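A Day Out at the Turncombe Kitchen Fair

My sister-in-law had been after me to come up to Turncombe for the kitchen fair since before Christmas, and I kept putting her off with one thing or another (the car, the dog, my knee). This spring I finally ran out of excuses, and on April 24, 2026 we set off with a thermos, two folding bags and no plan to buy anything at all. I'm sure you can guess how well that last part went!

The fair is held in the old Mimasdale seed warehouse, a long brick building down by the river with a loading dock at one end and the sort of floor that makes every chair leg shriek. There were 60 stalls this year according to the leaflet, up from 40 last time, and they had squeezed them in so tightly that you got to know your neighbors in line rather well. We came in through the dock, past a man sharpening knives, and were handed a paper map that neither of us ever managed to fold back up.

I'll say a word about parking because I wish someone had told me. Don't follow the signs to the church lot. It was full by the time we got there, and we had to go all the way back over the bridge and leave the car behind the feed store, where there was plenty of room and a nice flat walk along the water.

We started with the bakers, as you do, and lost the first hour there. One couple had rolling pins in every width you could want, and the wife let me try three of them on a lump of dough while she talked me through her grandmother's noodles. After that came a whole row of enamel (lovely, but I have enough chipped enamel to last me), a lady with hand-sewn oven mitts, and the Sarico stand, where people were three deep waiting for the pan demonstration. We gave up on that one and had a bowl of barley soup instead, sitting on an upturned crate by the window.

The part I had really come for was the steaming table, run by Mrs. Urbonaitė at the far end of the hall. I grew up with steamed vegetables that had been boiled to rags by mistake, so I have always had a soft spot for anyone who can do it properly. Her table was small and cheerful, with a pink checked cloth and everything close enough to touch, and she talked the whole time in the friendliest way about buns and dumplings and fish wrapped in leaves. Her big point was that you don't need a special pot. You need one that your basket sits in snugly, with enough space underneath for the water to boil without wetting the food. She told us to measure the inside of the pot at home, write the number on our hand if we had to, and only then go shopping for a basket.

She also had strong feelings about bamboo. Rinse it, she said, and never leave it to soak in the sink with the dinner plates. Stand it on its side somewhere airy until it is dry right through, and don't shut it up in a cupboard before then. A new one gets steamed empty before its first real meal, and the bottom gets a cabbage leaf or a round of parchment so that nothing sticks. I was scribbling all of this on the back of my map.

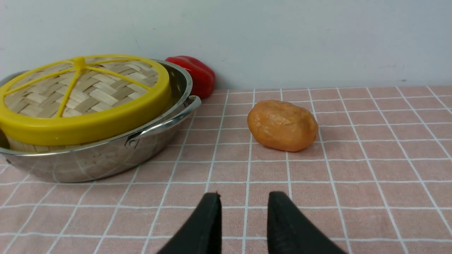

Alfie Bainbridge asked whether the woven kind was worth the bother when a metal insert goes straight in the dishwasher, and he said his own bamboo one had gone gray and musty in a single winter. Mrs. Urbonaitė wanted to know where he kept it. On top of the refrigerator, he said, in a plastic bag. There was a sort of groan from the whole group, and she laughed and told him to take the bag off and try again with a new one. Her argument for bamboo was the drips: a metal lid sends the water straight back down on your buns and leaves them spotted, while the weave lets some of the steam out and soaks up a good deal of the rest. He looked half persuaded. I saw him later in line for the knife man, so perhaps he decided to spend his money there.

We each got to try a cabbage bun at the end, with a little dish of vinegar, and I could have eaten the whole batch. My sister-in-law asked about reheating rice, and the answer was to spread it loosely on a damp cloth inside the basket and give it a few minutes with the lid on. I've done it twice since and my husband has stopped asking for the microwave.

By midafternoon my feet were done for. We made one last loop for the secondhand shelves, which are run for the Mimasdale library, and I came away with a colander and a jelly mold in the shape of a fish. The next fair is in March, a little earlier in the spring than this one, and the steaming table is supposed to be back. Bring small bills, wear flat shoes, and measure your pot before you leave the house.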